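Tags: Printers, Label stock, Resolved
2 min read

Ticket 279 - Labels skewing on the Godinho after roll change
Opened by Zyanya Ayala, 2 June 2018

First 14 labels print straight, then the text drifts left until the barcode runs off the edge. Same on both rolls. Restarted twice, no change.

Kwan-ho Yeh: Which stock? Wellumton changed the core size in January and the old spindle leaves a gap.

Zyanya: New stock, 800 to a roll. Old spindle.

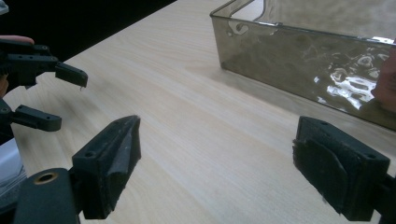
Black jaws with gripping pads, light wood tabletop.

Kwan-ho: Put the wide spindle on, push the guide in until it touches the paper, then run calibration from the front panel - the driver one skips the gap sensor. Set darkness back to 22 after, calibration resets it.

Zyanya: Done. Ran a full batch, no drift. Spare spindle is in the drawer under the Manitz scale.

Closed.
3 comments - 0 shares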